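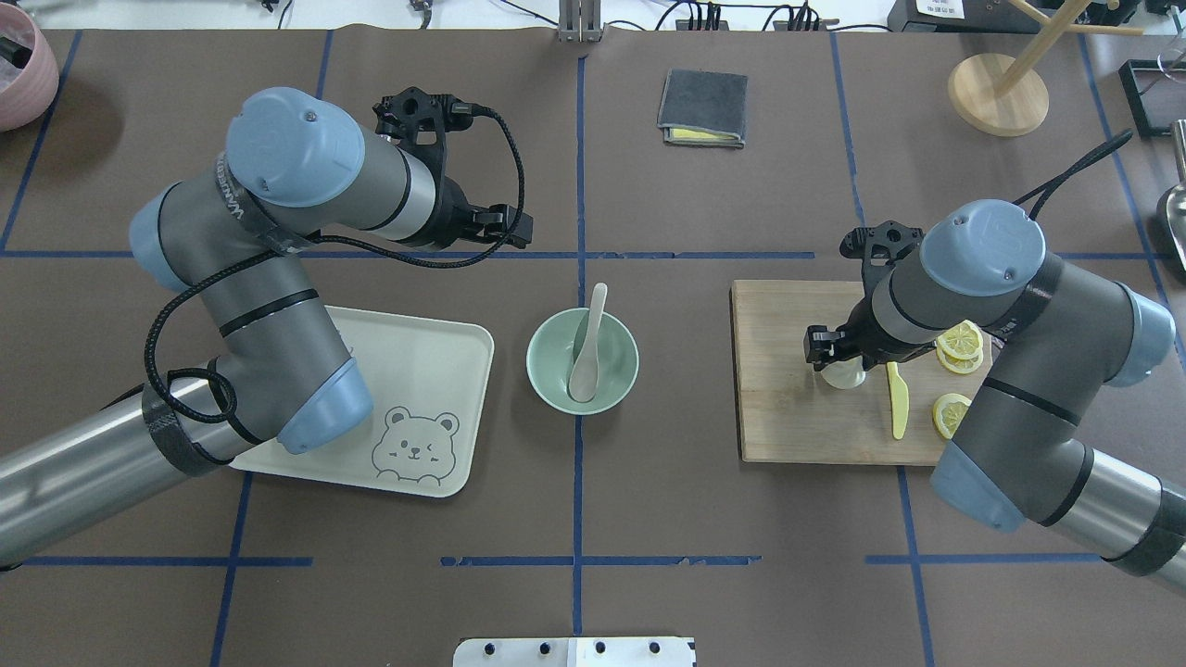 Work on Gravelar, the field recording app paid for by the Skavier grant, is on schedule for the July milestone. The recorder, the take list and the file export are finished and in testers' hands. The trimming screen is about half done. The new icon set is also in, and the placeholder for a take with no name yet is now a winking cartoon bear in gray line art. Testers had complained that the old gray square looked like a loading error.

Recording

The app now records in mono or stereo from the built-in microphone or from a USB interface. Todor Đorđević rewrote the buffer code in the spring, and the dropouts listed in our last report have not come back on any of the test phones. The longest single take so far ran 165 minutes and saved without a gap. Level meters are drawn at a lower rate when the screen dims, which helped battery life on older phones. We have not measured by how much.

Export

Takes can be sent out as WAV or FLAC. File names carry the take name, the date and the input used. Two bugs are open. Names with accented letters are cut short when a file is copied to a memory card, and a canceled export leaves an empty file behind. The first has a fix waiting for review. The second has been assigned to Živković, the contractor that built the file module, under its support terms.

Testing

We have 29 testers, most of them choir directors and music teachers in Honach. They send in reports through a form inside the app. The most common request is a count-in before recording starts, which was not in the original plan. We would like to add it and drop the color themes to make room. Please let us know if that change needs written approval.

Budget

Spending is in line with the plan except for test phones, where we went over after one model was discontinued and had to be replaced. The difference was covered from the travel line, which has hardly been used. The receipts are with the finance forms.

Next period

Finish trimming and undo. Close both export bugs. Start the help pages, in English first. Submit the build for store review, allowing up to 2 weeks for a reply. Translation will be quoted separately once the help text is final.

Report submitted 17 July 2024.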